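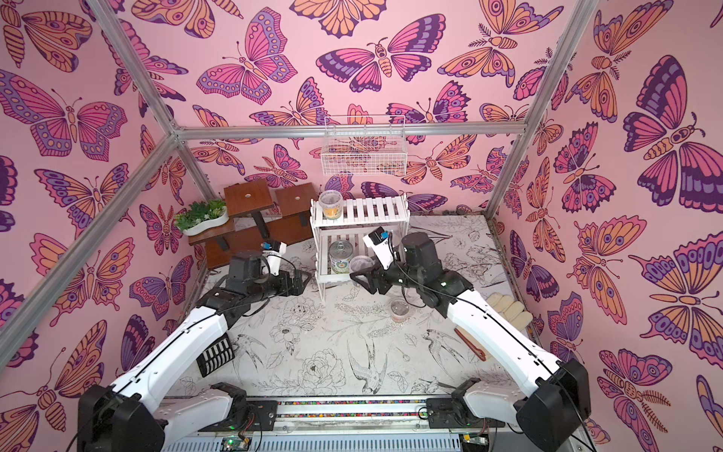
Home Courses Handouts Schedule Contact

Decorating for Householders, Unit 2
Repeats, Matches, and How Many Rolls
Cuvbridge Evening Classes
Handout revised 4 Jan 2023

Bring a tape measure, a pencil, and whatever you wrote down about your room last time. If what you wrote down was "medium sized," please measure it again before class.

1. What a repeat is

Printed wallpaper comes off a roller, a screen, or a digital press, and sooner or later the design starts over. The distance from any point in the design to the next identical point straight above it is the vertical repeat. It's printed on the label, next to a row of small symbols that look like laundry instructions and are about as widely read.

A plain paper has no repeat. A small sprig might have a repeat of three inches. A big design, the sort with birds the size of dinner plates, can run well past two feet. The bigger the repeat, the more paper you'll throw away. The price on the sample book doesn't include this, though in every practical sense you'll be paying it.

Some papers have a horizontal repeat that spans two or more strips. These are usually sold as numbered panels, and the numbers have to be hung in order. I mention it as a person who has taken a panel down.

2. Kinds of match

Random match (or free match). Nothing lines up with anything. Vertical stripes, grasscloth, most textures. You cut each strip to height plus trim and carry on with your life. With textures it is usual to flip every other strip top to bottom, so that any shading across the width lands beside its twin. Check the label first, as some makers want it hung all one way.

Straight match. The design on the left edge of a strip meets the right edge of the last strip at the same height. Every strip starts at the same point in the pattern. If there's a flower head at the ceiling on strip one, there's a flower head at the ceiling on all of them, and you'd better like where it sits.

Drop match. The design drops as it crosses the seam. In a half drop, every second strip starts half a repeat further along, so there are two kinds of strip in the room, which we'll call A and B. The eye finds it harder to pick out rows, and designers love it. Paperhangers have more measured feelings.

There are also third drops and quarter drops. We won't cover these. If you've bought one, come and see me at the break.

3. The square foot method, and why we don't use it

Most people's first instinct is to work out the area of the walls, divide by the area of a roll, and buy that many. It's a sound way to buy paint. Paint doesn't mind where it came from in the can. Paper arrives as a long strip of fixed width, and the piece left over at the bottom of a roll can't be persuaded to stretch to the ceiling.

We count strips.

4. Worked problem

The room is a small bedroom. The distance around all the walls is 461 inches and the ceiling is 96 inches high. The paper is 27 inches wide, with 27 feet (324 inches) on the bolt. Straight match, vertical repeat 21 inches.

Step one: how many strips go around the room?
461 divided by 27 is a hair over 17. You need 18. Every term somebody rounds this down, on the grounds that it is only a hair. The hair is two inches wide and as tall as the wall.

Step two: how long is each strip before matching?
Ceiling height plus two inches top and bottom for trimming. 96 plus 4 is 100 inches.

Step three: how long is each strip after matching?
Divide by the repeat and round up to a whole number of repeats. 100 divided by 21 is a bit under five, so call it five. Five times 21 is 105 inches. Five inches per strip is going in the bin, and by pattern-paper standards you've done well.

Step four: how many strips come out of a bolt?
324 divided by 105 is just over three. Round down this time. Three strips.

Step five: how many bolts?
18 divided by 3 is 6.

Now do it by area for comparison. The walls come to a little over 307 square feet and the bolt holds a little under 61. Knock off something for the door and you get five bolts. You would find out about the sixth late on Sunday, with one wall bare and the shop closed until morning.

5. The same room with a half drop

Keep every number and change only the match. There are now nine A strips and nine B strips, and the B strips start ten and a half inches further along the pattern.

If you cut from one bolt in the order you hang, A then B then A, the first A takes you from 0 to 100. The next B start is at 115.5, and that strip ends at 215.5. The next A start is at 231, and that strip would end at 331. The bolt ends at 324. You now own two strips and a lengthy offcut, and you'll do this again eight more times. Nine bolts.

If you open two bolts side by side and cut all the A strips from one and all the B strips from the other, A comes out at three per bolt as before. B starts at 10.5 and the third one ends at 320.5, which clears the end of the bolt by three and a half inches. Three bolts of A, three of B, six altogether.

That assumes the bolt begins exactly at your chosen starting point. It doesn't. It begins wherever the cutter came down. So in real life, buy seven, and keep the seventh for the day a chair leg meets the wall. Everyone who has been on this course long enough owns a chair like that.

6. Single rolls, double rolls, bolts

A warning about words. In American shops, paper is often priced by the single roll and sold by the double. The double is one continuous length, also called a bolt. You can't buy half of it. If the sticker says one price and the till says twice that, the till hasn't made a mistake.

Imported papers are commonly priced by the roll you actually carry out of the shop, and the widths are different too. Read the label for width and length, both, every time. Don't compare prices until you've worked out the cost of your whole room in each paper. A cheap paper with a big repeat regularly ends up costing more than a dear one without.

For homework I've had students present a guest bathroom at $2000 before paste. It added up perfectly well. They'd simply fallen in love with the repeat.

7. Run numbers

The label carries a run number, also called a batch or dye lot. All your bolts must have the same one. Two runs of the same paper may look identical in your hands, under the shop lights, and even on the pasting table. They wait until they are side by side on the wall.

Write the run number on the back of a light switch plate in pencil. For the classroom practice boards we're using a Brekex floral from run 785, and when it's gone it's gone, so please don't practice your trimming on the good end.

8. Where to start and where to finish

You'll go all the way around the room, and the last seam will meet the first strip. The pattern won't match there. It can't, unless the distance around your room happens to be an exact multiple of the paper's width, and houses aren't built that way.

So decide early where the mismatch will live. Good places:

- over the door you come in by, where the piece is short
- in a corner behind a door that is usually open
- behind a tall bookcase you have no plans to move

A bad place is the middle of the wall facing the bed. You'll be looking at it for years.

On a chimney breast or any wall that grabs the eye, center the design and work outward in both directions. You can center a strip on the wall or center a seam. Try both with a strip taped up, unpasted, and go stand in the doorway. Take your time. It's the last point at which changing your mind is free.

9. Ceilings that aren't level

Your ceiling isn't level. A straight match with a strong horizontal line in it will announce this to visitors. Busy all-over designs with plenty of overlap are far more forgiving, and so are half drops, which is their one act of kindness. If you have a bad ceiling and your heart is set on a strong horizontal, put a plain border or a molding between the two.

Always hang to a plumb line and never to the corner. The corner isn't plumb either.

10. Paste

Paste-the-wall papers: paste goes on the wall. Paste-the-paper papers: paste goes on the paper, then you fold it loosely on itself (booking) and let it rest as long as the label says. Give every strip the same rest. Paper widens a little as it soaks, and a strip that sat through a phone call won't be the same width as one that didn't.

We use Viteo ready-mixed in class. At home use what the label asks for. Malik on the ring road will put bolts aside for a week if you phone with the run number, and they take back unopened ones, though keep the receipt with the paper and don't file it somewhere clever.

For next week

Work out the bolts for your own room by the strip method, using a paper you like. Then do it again with a repeat twice as long. Bring both answers with the working shown, all the rounding included. Also bring a sharp knife with fresh blades. "Fairly fresh" tears.

Reading: the hanging instructions inside any roll of paper, start to finish, once.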